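3.2 Materials and sorting task

The study looked at how older adults group everyday kitchen items by color when the items also differ in size. Earlier work in Leltden used printed cards, and participants there tended to sort by color alone. We wanted to see whether the same held for real objects with some depth and weight.

Participants were recruited through the public library in Stevovport. A total of 114 people signed up, all aged 65 or older, and 60 of them completed both visits. Sessions ran from March onward and were held in the morning, when the reading room was quiet. People who reported trouble telling blue from purple were kept in the sample but analyzed separately (Section 4.3).

The items were plain plastic tableware in strong colors, with no pattern or lettering. All items were bought new from Gekel, a local housewares supplier. Color names were taken from the list in Urbonaitė, which gives separate entries for cyan and blue and for magenta and pink. Tableware of the same general type is shown in Figure 2.
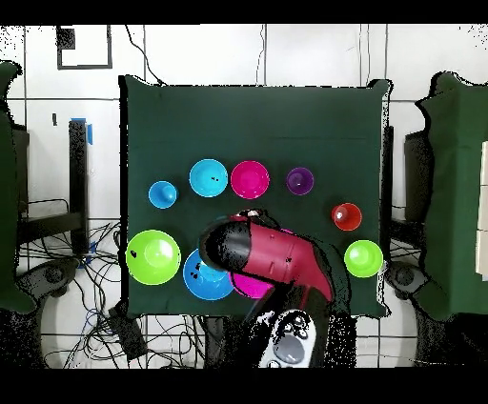
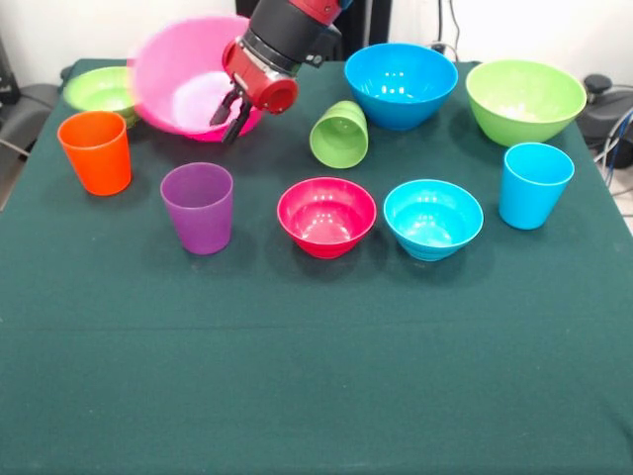

Figure 2. Plastic tableware in saturated colors on a dark green cloth. Both views include bowls; the second also includes cups.

Each person was asked to put the items into as many groups as they liked and to say when they were done. No time limit was given, but the session ended at 600 seconds if the person was still moving items. The experimenter sat to one side and did not comment. After the first sort, the items were mixed and the person was asked to sort them again in a different way.

We recorded the final groups and the name the person gave to each group. A sort was coded as "color" if every group held items of one color name, and as "size" if the person described the groups by size and the items matched that description. All other sorts were coded as "mixed." Two coders worked separately and settled differences by discussion. Sorts that were abandoned before the person said they were done were left out of the main analysis and are listed in Appendix B.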